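Granthorpe Technical Forum
Cell Setup and Maintenance > Harness Handling

Thread: Cell 2, wire bundle handling: grip point, finger facing and tray upkeep

Posted by stokar_cell_lead
Original post

I am responsible for the setup and daily upkeep of Cell 2 at our Stokar site. The cell consists of a single arm with a two-finger gripper, and it moves short wire harnesses from one yellow plastic tray to another. I am submitting our current practice for review by members who maintain comparable equipment. Two points are in dispute within our own department, and an outside opinion would be welcome.

The harness in question carries a twisted green and yellow pair ending in a small white connector, together with a red lead and a black lead, each ending in a clear insulated crimp terminal. A short band of white tape holds the bundle together. Our written procedure requires the gripper to close on the bundle directly at the tape, with the fingers set upright and parallel. The closing force is held at the lowest setting that passes the lift check.

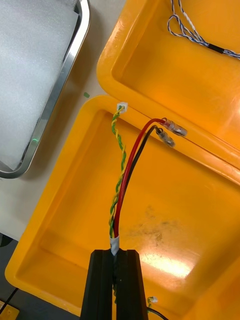 The lift check is performed at the start of every shift. The operator jogs the arm to the pick position, closes the gripper on a reference harness, raises it clear of the tray rim and holds it for one minute. If the bundle rotates or slips, the finger faces are cleaned and the check is repeated. A second failure takes the cell out of service until maintenance has inspected the fingers.

The first matter in dispute is the grip point. Our second shift maintains that the gripper should close on the wires a short distance above the tape, so that the tape itself is not worn. The first shift disagrees. The second matter is the cleaning interval for the trays, which at present is once per 100 cycles.

Comments are requested on both.

Posted by birness_maint
Reply 1

Our department would support the first shift. The red and black leads are thicker than the twisted pair. If the fingers close above the tape, the thicker leads take nearly all of the force and the pair is free to slide between them. We experienced this at Birness on a similar product. The harness survived the lift, but the pair had moved and the connector was no longer where the next station expected it.

Tape wear can be managed by inspection. A shifted pair is harder to detect.

With regard to cleaning, please state which agent is used on the trays.

Posted by stokar_cell_lead
Reply 2

The trays are wiped with a damp cloth and mild detergent, then dried. No solvent is permitted in the cell. The gray scuffing on the tray floors does not come off with this method. We had assumed it to be harmless.

Posted by harness_qa_west
Reply 3

I must disagree with Reply 1 in part. The tape is there to keep the strands together. It was never specified as a clamping surface, and a gripper that closes on it day after day will in time leave adhesive on the finger faces. Once that happens, the bundle no longer releases cleanly and the operator begins to correct the position by hand, which defeats the purpose of the cell.

Our instruction places the grip just below the tape. The strands are still held together at that point, and the tape remains outside the fingers. I would ask that this third option be tried before the matter is settled.

Posted by birness_maint
Reply 4

The objection regarding adhesive is a fair one. We wipe the finger faces at every break, and I should have mentioned it. Without that step our own results would be less favorable.

I remain doubtful about gripping below the tape. On a harness with a second plugged end, the wires below the tape are under a different tension every time, depending on how the remaining length lies beneath the gripper. The result is a bundle that leans one way on one cycle and the other way on the next.

Posted by sithole_controls
Reply 5

I look after the controls on a cell of the same general type at Sithole and wish to raise two items that have not been addressed.

First, the approach path. The crimp terminals and the white connector should clear the tray rim before any sideways movement begins. Our program originally moved sideways at the same time as it lifted, and terminals were caught on the rim where two trays met. We divided the motion into a vertical lift, a pause of 200 milliseconds, and then the transfer. The faults stopped in the following week. The pause costs very little and I recommend that it be retained even when there is pressure to shorten the cycle.

Second, glare. Glossy yellow trays reflect overhead lighting strongly. If the cell relies on a camera to find the bundle, a bright spot on the tray floor near the pick point can be taken for a part of the harness. The lamp should be moved or diffused before anyone adjusts the detection threshold. Where the threshold has already been changed, it should be returned to its recorded value first.

Posted by stokar_cell_lead
Reply 6

The approach path described in Reply 5 matches a fault we have been recording under code 3143, which our log defines only as "transfer interrupted." It had not been connected to the tray rim. I will have the lift and transfer separated this week and will report the outcome.

The lighting has not been adjusted since installation. It will be added to the list.

Posted by harness_qa_west
Reply 7

A further remark on cleaning. Scuffing as such is of no concern, but loose matter is. Trimmings of insulation and small scraps collect on the table around the trays and are carried in on the underside of the next tray. We clean the table at the same time as the trays and have found that the interval for both can then be extended. A cleaning interval that covers only the trays addresses half of the problem.

Posted by line4_supervisor
Reply 8

I would caution against extending any interval while the grip point is still under discussion. If both are changed together, it will not be possible to say which change had which effect. Please alter one item, run it for a full week, and record the result before proceeding to the next.

I would also question whether the lift check should allow a second attempt. In our department a single failure stops the cell. Operators were otherwise inclined to clean the fingers, obtain a pass and make no entry in the log.

Posted by stokar_cell_lead
Reply 9

The second attempt will remain for the present, but the first failure must now be entered in the log before the check is repeated. I accept the point about changing one item at a time.

The order of work will be as follows.

Week one: lift and transfer separated, with the pause given in Reply 5. Grip point unchanged, at the tape.
Week two: finger faces wiped at every break.
Week three: grip point moved to just below the tape, as proposed in Reply 3.
Week four: table cleaned together with the trays, interval unchanged.

The lamp will be dealt with during the May shutdown, as it requires an electrician.

Posted by birness_maint
Reply 10

Agreed, with one reservation. Please keep the same reference harness for all four weeks. A fresh one has clean tape and will flatter whichever method is tested on it first.

Posted by harness_qa_west
Reply 11

I would prefer the opposite: a new reference harness at the start of each week, so that each method begins from the same condition. A harness that has been gripped at the tape for two weeks is hardly a fair test for week three.

Posted by stokar_cell_lead
Reply 12

Both arguments have merit. We will use a new harness each week and retain the old ones, labeled, for comparison. Results for week one will be posted in this thread.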